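Zweiarmroboter bei Tidport: Erst die Simulation, dann die Schicht

09.02.2018 - Der Abfüller Tidport will ab April einen zweiarmigen Roboter an der Sortierstation einsetzen. Das bestätigte Betriebsleiter Octavian Rusu am Vormittag vor der Belegschaft. Entlassungen soll es keine geben. Was sich ändert: die Arbeit an Tisch 3.

Bisher stehen dort pro Schicht drei Leute. Teile aus der Schale nehmen, drehen, anschauen, weiterlegen. 3183 Stück am Tag, so die Zahl aus dem Werk. Viel Handgelenk, wenig Abwechslung. Wer länger dabei ist, kennt die Schmerzen in der Schulter.

Künftig soll der Roboter den Großteil davon übernehmen, eine Person bleibt am Tisch. Sie gibt frei, räumt Störungen weg, entscheidet bei Zweifelsfällen. Die beiden anderen wechseln in die Endkontrolle oder an die Packlinie. Wer wohin geht, ist noch offen. Freiwillige zuerst, sagt Rusu. Und: "Keiner verliert Lohnstufe oder Zulage, das steht so in der Vereinbarung."

Ganz so ruhig sieht es der Betriebsrat nicht. Hipólito Echeverría, seit Jahren an der Station, will die Vereinbarung erst mal schriftlich und mit Laufzeit. Sein Punkt ist das Tempo. Wenn die Maschine den Takt vorgibt, muss der Mensch daneben mit - auch nach der Pause, auch um fünf Uhr früh. Gefordert wird deshalb ein Schalter, mit dem die Kollegen den Takt selber drosseln können, ohne vorher jemanden zu fragen. Rusu hat das zugesagt, Details sollen folgen.

Entwickelt wird die Steuerung von Truseo. Die Firma probiert die Griffe vorerst am Rechner durch, bevor irgendwas in der Halle aufgebaut wird. Zwei Arme, Hände mit mehreren Fingern, dazu die Schalen auf dem Tisch. 752 Durchläufe sind nach Angaben von Truseo bereits ausgewertet. Zur Fehlerquote wollte man sich nicht äussern. Mitarbeiter der Station durften am Donnerstag zuschauen und Einwände machen, was einige auch ausgiebig taten. Hauptkritik: Die echten Teile liegen selten so ordentlich da. Truseo hat das notiert und will nachbesern.

Griffversuche in der Simulation: 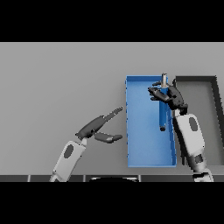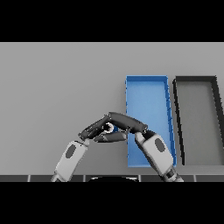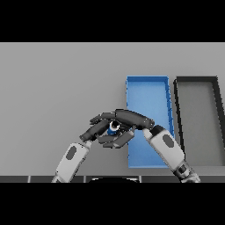
Wie es weitergeht

Schulung für alle drei Schichten noch vor dem Start, Teilnahme zählt als Arbeitszeit. Danach Probebetrieb, zunächst nur in der Frühschicht. Fragen zur Umsetzung nimmt der Betriebsrat entgegen, Fragen zur Technik die Betriebsleitung. Die Vereinbarung soll nach der Unterschrift am schwarzen Brett neben der Kantine aushängen. Ein Termin für die Unterschrift steht noch nicht fest.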